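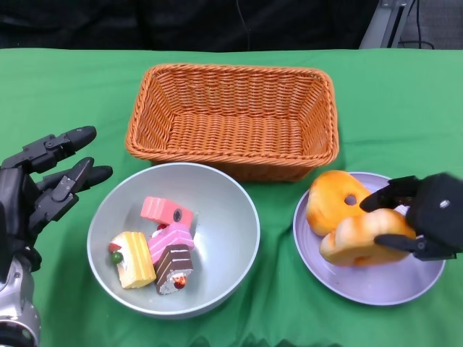 Tischdecken, Körbe und andere Staubfänger: was bei uns im Haushalt funktioniert

Stoff auf dem Tisch ist eine Entscheidung gegen die eigene Bequemlichkeit. Ein Wachstuch wischt man ab und geht ins Bett. Eine Stofftischdecke dagegen will gewaschen, getrocknet, gebügelt und gefaltet werden, und beim nächsten Abendessen kippt Onkel Martti trotzdem den Rotwein um. Wer es dennoch nicht lassen kann, findet hier, was sich in zwanzig Jahren und drei Wohnungen bewährt hat.

Rotwein

Sofort mit Küchenpapier abtupfen. Tupfen, sagte ich. Wer reibt, hat danach einen größeren Fleck und ein Loch in der Laune. Dann lauwarmes Wasser mit einem Spritzer Spülmittel, wieder tupfen, und ab in die Maschine, sobald die Gäste weg sind. Salz auf den Fleck zu schütten macht am Tisch großen Eindruck und ist auf farbigem Stoff trotzdem keine gute Idee, die Körner scheuern und manche Farben nehmen es übel. Weißwein zum Neutralisieren ist schade um den Weißwein.

Kerzenwachs

Hart werden lassen, mit dem Rücken eines Messers abheben, den Rest zwischen zwei Lagen Löschpapier ausbügeln. Löschpapier, keine Zeitung. Ich habe einmal Zeitung genommen und konnte danach auf der guten Decke den Wetterbericht lesen. Bei Kunstfaser das Bügeleisen auf die kleinste Stufe und Geduld mitbringen.

Waschen und Farbe

Kräftige Farben wäscht man die ersten Male allein, bei 30 Grad und mit Colorwaschmittel. Vollwaschmittel enthält meistens Bleiche und macht aus einem satten Grün mit der Zeit das Grün einer Krankenhauswand. Weichspüler lasse ich weg. Die Decke wird davon zwar kuschelig, aber ich will darauf essen und nicht schlafen, und saugfähiger wird der Stoff dadurch auch nicht.

Zum Trocknen die Decke über zwei Leinen legen, so bekommt sie keinen scharfen Knick in der Mitte. Kräftig ausschlagen, bevor sie hängt, das spart die halbe Bügelei. Im Mai hängt bei uns alles draußen, im Schatten, weil die Sonne sonst Streifen hineinbleicht.

Falten

Wer die Decke nach dem Waschen zusammenlegt, bekommt Falten. Wer sie auf eine Papprolle wickelt, bekommt keine, dafür steht dann eine Rolle hinter der Schranktür und fällt jedem entgegen, der den Staubsauger sucht. Nelli Jääskeläinen aus dem Erdgeschoss hängt ihre Decken über Hosenbügel mit dicker Stange. Das ist die beste Lösung, ich habe nur nie genug Hosenbügel.

Liegt die Decke schon auf dem Tisch und die Gäste klingeln: mit der Blumenspritze fein einnebeln, mit der flachen Hand von der Mitte nach außen streichen, Schüssel auf die schlimmste Stelle. Den Holztisch darunter vorher mit Molton schützen, sonst gibt es Wasserränder. Molton dämpft nebenbei auch das Geklapper der Teller.

Körbe aus Weide und Rattan

Brotkörbe sehen unschuldig aus und sind Krümelarchive. Einmal in der Woche umdrehen und auf den Boden klopfen, am besten über der Spüle. Danach mit einem trockenen Malerpinsel durch das Geflecht, Breite zwei Finger, Borsten nicht zu weich. Der Staubsauger mit Bürstenaufsatz geht auch, zieht aber gern lose Enden mit.

Zwei- oder dreimal im Jahr feucht reinigen: lauwarmes Wasser, wenig milde Seife, gut ausgedrückter Lappen. Nicht einweichen, und auf keinen Fall in die Spülmaschine. Snežana Kolev hat es probiert und besitzt seitdem ein interessantes Objekt, in das man nichts hineinlegen kann. Zum Trocknen an die Luft stellen, weit weg vom Heizkörper, sonst wird das Geflecht spröde und knackt nachts.

Abstehende Enden mit einem kleinen Seitenschneider kappen und mit feinem Schleifpapier nachgehen. Hat sich ein Strang gelöst, die Stelle anfeuchten, zurückstecken, mit einer Wäscheklammer fixieren und über Nacht in Ruhe lassen. Ein Tropfen Holzleim schadet nicht, solange er innen sitzt und kein Brot daran kleben bleibt.

Riecht der Korb muffig, eine Schale Natron hineinstellen, das Ganze in eine große Tüte packen und nach sieben Tagen nachsehen. Riecht er dann noch immer, darf er in den Keller und dort Blumenzwiebeln beherbergen.

Noch eine Kleinigkeit

In Brotkörbe gehört ein Tuch, und zwar eines, das man kochen kann. Alte Geschirrtücher aus Leinen sind dafür ideal, auf Korbgröße zugeschnitten und umgenäht. Die Ecken nähe ich inzwischen rund, Briefecken sehen besser aus, aber ich muss sie jedes Mal nachschlagen.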